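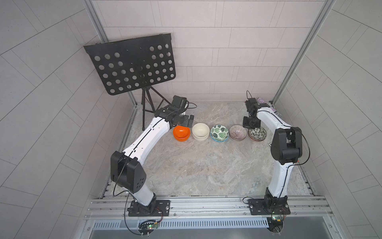 Heidrun Kuster
Mitglied, Bereich Küche & Haushalt

Melaminschalen nach Kurkuma gelb, was hilft?

Wir haben für den Mittagstisch im Gemeindehaus bunte Schalen aus Melamin. Nach dem Linsencurry im März haben die hellen innen einen gelben Rand behalten. Spülmaschine bei 60 Grad bringt nichts, Spülmittel und Schwamm auch nicht. Scheuermilch habe ich an einer Schale probiert, die Stelle ist jetzt matt und nimmt die Farbe noch schneller an. Chlorreiniger möchte ich nicht nehmen, daraus wird ja gegessen. Hat jemand eine Methode, die die Oberfläche nicht angreift? Neu kaufen wäre die letzte Lösung, die Serie wird nicht mehr hergestellt.

Hazem Benmoussa
Mitglied, 11 Beiträge

In die Sonne stellen. Kurkuma bleicht im Licht aus, bei uns hat ein Tag auf dem Balkon gereicht.

Marwa Samir
Moderatorin

Sonne ist richtig, dauert bei alten Flecken aber länger. Ich mache es so: Natron mit wenig Wasser zu einem Brei rühren, auf den Rand streichen, bis zu 7 Stunden stehen lassen, mit einem weichen Tuch abnehmen und gut spülen. Danach die Schalen einzeln mit der Innenseite nach oben ans Fenster, nicht gestapelt. 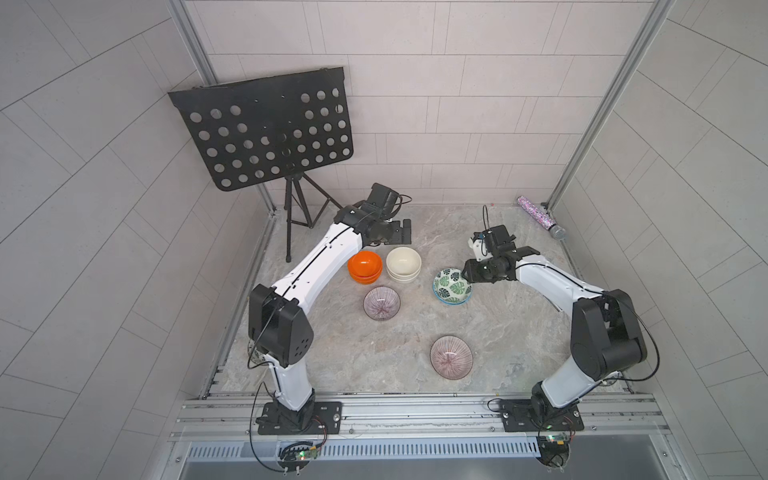
Wenn dann noch ein Schleier bleibt, hilft Sauerstoffbleiche (Fleckensalz ohne Duftstoffe) in lauwarmem Wasser. Vorher an einer Schale testen, bei gemusterten vor allem den Dekor beobachten. Nicht in kochendes Wasser legen und nicht in die Mikrowelle, das verträgt Melamin schlecht. Die matt gescheuerte Schale bekommst du nicht mehr glatt. Die würde ich für Obst mit Schale oder Servietten nehmen.

Nigel Marsden
Mitglied

Bei Tomatensoße geht auch etwas Speiseöl auf Küchenpapier, einreiben und dann normal spülen. Ob das bei Curry funktioniert, weiß ich nicht. Wir nehmen für Curry inzwischen nur noch die dunklen Schalen.

Heidrun Kuster

Danke euch. Natron habe ich da, Fleckensalz besorge ich. Ich fange mit 2 Schalen an und schreibe dann, wie es geworden ist.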